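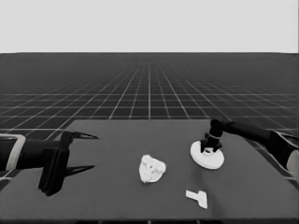
읽는 시간 2분

양팔 로봇 시뮬레이션 작업 규칙 초안 검토 참가자 모집

Jemik은 양팔 로봇 조작 작업의 사내 규칙을 정리하고 있습니다. 초안을 읽고, 시뮬레이션 기록을 보면서 각 조항이 실제 작업에 맞는지 의견을 주실 분을 찾습니다. 게시일은 2019년 6월 26일입니다.

검토 대상
초안은 모두 82개 조항입니다. 작업대 위 물체 배치, 두 팔의 접근 순서, 쉬는 팔의 대기 자세, 그리퍼 개폐 상태 표시, 기록 중단 기준을 다룹니다. 이번 모집에서는 이 가운데 11개 조항을 집중적으로 봅니다. 조항 번호는 선정된 분께 따로 알려 드립니다.

하는 일
- 시뮬레이션 기록 80건을 보고 조항별로 준수, 위반, 판단 불가 중 하나를 적습니다.
- 판단 불가로 적은 건에는 이유를 한두 문장으로 남깁니다.
- 7월 중 온라인 회의에 두 번 참석합니다. 회의는 Segundo Ospina가 진행합니다.

대기 자세 조항은 의견이 가장 많이 갈리는 부분입니다. 한쪽 팔만 물체를 다룰 때 다른 팔의 그리퍼를 열어 두어도 되는지, 물체에서 얼마나 떨어져 있어야 하는지가 쟁점입니다.

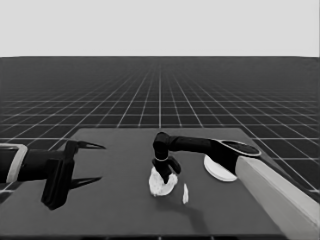
오른팔 그리퍼가 흰 물체에 닿아 있고 왼팔 그리퍼는 열려 있다.

팔이 다른 물체 위를 지나가는 경우도 별도 조항으로 둘지 정하지 못했습니다. 물체 일부가 팔에 가려 보이지 않으면 판정자마다 답이 달라지기 때문입니다. 가려진 부분은 추측해서 적지 말고 판단 불가로 남겨 주십시오.

지원 자격
- 로봇 조작, 공정 안전, 품질 문서 중 한 분야의 실무 또는 연구 경험
- 한국어로 의견서를 쓸 수 있는 분 (초안의 부록은 영어입니다)
- 양팔 로봇 경험은 필수가 아닙니다.
- Skasar와 현재 계약 중인 분은 지원할 수 없습니다. 초안 작성에 참여한 회사입니다.

조건
전 과정 원격이며 장비는 필요하지 않습니다. 사례비는 회의 참석을 포함해 2,625유로이고, 의견서 제출 후 한 번에 지급합니다. 기록과 초안은 외부에 공유할 수 없으며 시작 전에 비밀유지 서약서를 받습니다.

지원 방법
이력서와 지원 동기(한 쪽 이내)를 채용 페이지의 지원 양식으로 보내 주십시오. 제목에 '규칙 검토'라고 적어 주십시오. 서류를 본 뒤 Sofia Azevedo가 개별 연락을 드립니다.

담당: Sofia Azevedo, Jemik 작업표준팀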